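Kapitel 7
Textilpflege im Beherbergungsbetrieb

Lernziele
Nach der Bearbeitung dieses Kapitels können Sie
den Weg der Hauswäsche und der Gästewäsche im Betrieb beschreiben,
Pflegekennzeichen lesen und einem Waschverfahren zuordnen,
einen Wäschezettel vollständig ausfüllen und prüfen,
den Wäschebestand eines Hauses berechnen.

7.1 Hauswäsche und Gästewäsche

In jedem Beherbergungsbetrieb fallen zwei Arten von Wäsche an. Zur Hauswäsche gehören Bettwäsche, Frottierwäsche, Tischwäsche und Küchentücher. Sie ist Eigentum des Betriebs oder wird von einer Mietwäscherei gestellt. Gästewäsche sind alle Kleidungsstücke, die der Gast zum Waschen, Reinigen oder Bügeln abgibt. Für sie haftet der Betrieb von der Annahme bis zur Rückgabe, weshalb sie getrennt gesammelt, gekennzeichnet und abgerechnet wird.

Als durchgehendes Beispiel dient in diesem Kapitel das Hotel Nogueira mit 40 Zimmern. Die Hauswäsche geht an die Wäscherei Flonov, die Gästewäsche wird im Haus bearbeitet. Leiterin der Hausdamenabteilung ist Cremilda Medeiros. Im Juni wurden 573 Teile Gästewäsche angenommen. Bei 11 Teilen kam es zu einer Reklamation, meist wegen falscher Zuordnung zum Zimmer. 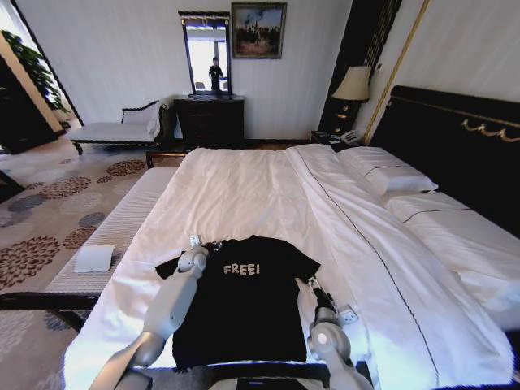
Der Wäschezettel ist der Beleg für die Annahme. Er enthält Name und Zimmernummer des Gastes, Datum, Art und Anzahl der Teile, die gewünschte Behandlung und die Unterschrift. Weicht die Zählung der Abteilung von den Angaben des Gastes ab, wird der Gast vor dem Waschen verständigt. Flecken, fehlende Knöpfe und Risse werden auf dem Zettel vermerkt. Taschen sind zu leeren, Fundsachen kommen in einen beschrifteten Umschlag.

Oberbekleidung aus Baumwolle wird nach Farbe sortiert und auf links gewaschen, sofern sie bedruckt ist. Drucke dürfen nicht direkt überbügelt werden. Maßgebend ist immer das eingenähte Pflegeetikett. Fehlt es, wählt man das schonendere Verfahren und holt die Zustimmung des Gastes ein.

7.2 Der Wäschebestand

Der Bestand an Hauswäsche wird in Sätzen angegeben. Ein Satz ist die Menge, die zur einmaligen vollständigen Ausstattung aller Betten und Bäder benötigt wird. Üblich sind drei bis fünf Sätze: einer ist in Gebrauch, einer liegt im Lager, einer befindet sich in der Wäscherei. Weitere Sätze dienen als Reserve. Bei der letzten Inventur zählte das Hotel Nogueira 1.890 Teile Bett- und Frottierwäsche.

Aufgaben
1. Nennen Sie vier Angaben, die auf einem Wäschezettel stehen müssen.
2. Berechnen Sie den Anteil der Reklamationen im Juni in Prozent.
3. Ein Gast gibt ein Hemd ohne Pflegeetikett ab. Beschreiben Sie Ihr Vorgehen.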